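Kidwood Wire Storage Basket, White, with Flat Base Board

Product code KW-WB70. Supplied by Trurkberg Storage.

The Kidwood wire basket is a square-mesh basket for shelves, worktops and cupboard interiors. It is made from mild steel wire, welded at each crossing and finished in a white polyester powder coat. The coat is applied after welding, so the joints have the same cover as the straight lengths. The basket is sold as a single unit or in trade boxes of 16.

Suitable for dry goods, linen, stationery, packaged food and light hardware. Not suitable for outdoor use, for chilled or frozen storage, or for loose items smaller than the mesh opening unless the base board is fitted.

Load rating

The rated load applies to a basket standing on a flat, level surface with the load spread evenly over the floor. Do not exceed 16 kg. Where the basket is hung from the Briltosach wall rail, the limit drops to 9 kg per basket and both hooks must be engaged over the second horizontal wire from the top. The rail is rated at 80 kg per full length when fixed to masonry. Fixings for plasterboard are not supplied and no rating is given for them.

Base board

The base board is a flat white panel with a matt surface. It stops small items from dropping through or marking the shelf below, and gives an even footing for jars and bottles. Lower it in at an angle, back edge first, then press the front down. Boards from the earlier KW-WB60 range are narrower and will not sit square.
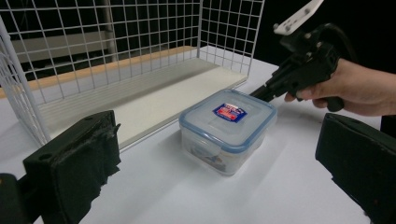
White wire mesh basket with flat white board, on a white tabletop.

Care and cleaning

Wipe with a damp cloth and a mild washing-up liquid. Rinse and dry by hand. Do not use scouring pads, bleach or solvent cleaners, which dull the coating. The wire basket may be put in a dishwasher at up to 70 °C, without the board. Chips in the coating should be touched up with white enamel before the basket is used in a damp room. Rust arising from chips left untreated is not covered by the guarantee.

Stacking and spacing

Baskets of the same size may be stacked two high when empty. For stacking under load use the Sukprasert corner clips (pack of four, sold separately), which hold the upper basket clear of the contents below. Leave a gap of 100 mm above the top basket in closed cupboards to allow items to be lifted out. Clips fit the current range only.

Specification

Material: mild steel wire
Finish: white powder coat, matt
Coating thickness: 80 microns
Mesh: square grid
Base board: white, flat, removable
Rated load, standing: 16 kg
Rated load, on rail: 9 kg
Maximum wash temperature: 70 °C (wire basket only)
Trade box quantity: 16

Ordering

Single baskets are sent by parcel post. Trade boxes go by pallet carrier and need a signature at the delivery address. Base boards and corner clips can be added to either type of order. Cut or altered baskets cannot be returned.

Page last revised Oct 29, 2018. Replaces the May issue.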